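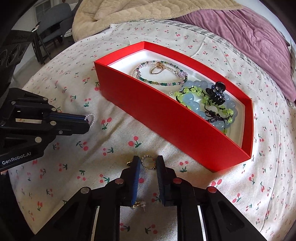 Pushpa Kashyap wanted to know, before I'd even got my coat off, why the hydrant on Wendt Street gave the engine crew so little pressure, and whether we were going to talk about that or about the bake sale. Fair enough! I moved it to the top.

So – minutes of the Bidlow neighborhood fire safety meeting, Feb 25, 2025, typed up by me again because my handwriting is the one people can read.

Posted in: Neighborhood News, Public Safety

1. Wendt Street hydrant
Jannik Mühlbauer had called the water department after the garage fire and got a proper answer, or most of one. The main under Wendt is a six-inch line, and it was partly valved off for the Zistwood apartments hookup. It should have been opened back up in October. It wasn't. They measured 198 gallons a minute at the hydrant, and Jannik says they'd like to see 900 or better. There was a bit of a gasp at that (I gasped too). The valve is open now and they've promised a retest. Jannik will ask for the result in writing.

Pushpa asked if anyone had checked the hydrant by the Warkberg Road bridge, which is on the same line. Jannik didn't know. He'll add it to his email.

2. Smoke alarms
We have 100 alarms left from the county and a list of houses on the north side that still need them. I said I'd do the even numbers on Warkberg Road if someone else brings a ladder, mine is four feet tall and no good to anybody. Pushpa has one. We argued for a while about whether to leave an alarm with people who aren't home, and voted no, they go up on the ceiling or they come back with us. Passed, with two against.

3. Parking at the Zistwood site
Contractor trucks are still blocking the fire lane in the mornings. The fine is $1000 on paper, but we haven't heard of one being written. I'll call the fire marshal's office and ask – politely, I was told to put that in.

4. Other stuff
The bake sale did get its turn, with ten minutes left. Same tables as last time, and please label anything with nuts.

Next meeting: same room, 7 p.m., date to come once I hear back about the key.

We use cookies to remember your preferences and see how our site is used. Accept | Manage settings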